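4.2 Battery wear in shared laptops

We examined 67 laptops which the Harbridge office lends to its staff. Each battery was tested in April, and the charge cycles were read with the Dasum tool.
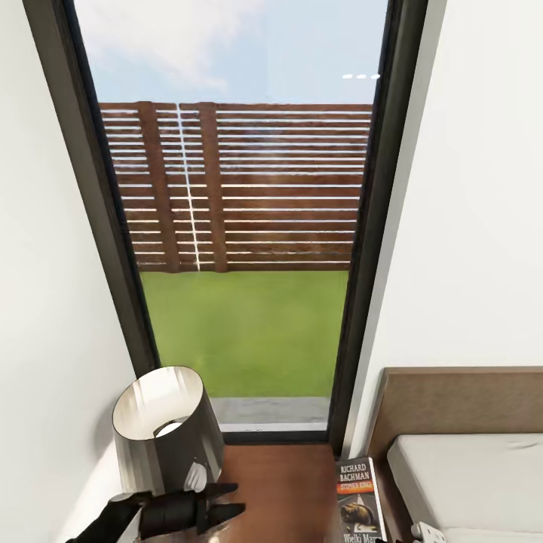

Heat was the second factor in our study. Laptops kept on charge all day lost more capacity than those charged only when needed, and the loss was larger near windows. A tall pane of glass between two white walls, as in Figure 3, can let much sunlight fall on a desk, and the surface of the machine then becomes warm even when it is idle.

Figure 3. Window of the type considered in the heat test.

The highest count was 597 cycles. For this machine the tool gave a warning, but the user had not reported any problem.

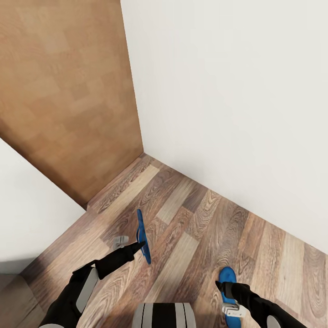

The same warning was given for 2 other machines, both with fewer cycles. We therefore think that the cycle count alone is not a sufficient measure, and in Section 5 we combine it with the storage temperature.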